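Linen and Soft Goods: Changes to Folding and Storage

Jun 16, 2023

The linen room at the Mollwood house has been reorganized, and the shelf plan in the Willon annex will follow in August. The notes below replace the sheet taped inside the cupboard door.

Bedding and clothing are now sorted on the bed before anything goes to a shelf. The bed is the largest flat surface in either building and stands at a workable height. Strip it to one layer, lay a blanket flat as a base, and push the pillows and cushions to the head end. Small garments go in the middle, one at a time.

Fleece blankets are the reason for the revised shelf depth. A fleece folded in quarters and then in thirds springs back and takes more room than a cotton sheet of the same size. The old shelves were 444 mm deep, and the top blanket in each stack tended to slide forward. The new Rasska units have a deeper board and a front lip. Fold fleece with the printed side out so that the pattern can be read from the door. Children's blankets are asked for by their pictures, and a stack folded to the plain side has to be pulled apart to find the right one. 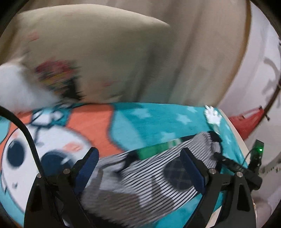
Striped cloth and similar small pieces: sort over a fleece base, pillows to the back.

Striped cloth shows a bad fold more clearly than plain cloth does. Use the stripes as a guide. With the piece flat, line up one stripe along its full width, smooth outward from the center, and make the first fold parallel to it. If the stripes wander at the edge, the piece has been stretched on one side and should be shaken out and started again. Printed or stitched patches should sit on a flat panel - a crease through a patch stays in the cloth and will eventually crack the print.

Cushions are stored upright, one row deep, and are not to be used as filler on the blanket shelves. Plush items go in the open bins under the window. Do not compress them.

Shelf loads: the lower boards are rated for nearly 900 N when evenly spread. Keep quilts and the heavy wool there. The top board takes pillowcases and light cotton only, and no stack on it should be higher than 8 pieces.

The Ó Riain cupboard, built in 1871 and still the driest storage in the house, is kept for table linen. Its doors bind in damp weather. Lift the left one slightly before pulling.

Labels for the Willon shelves are in the desk drawer, already cut to size.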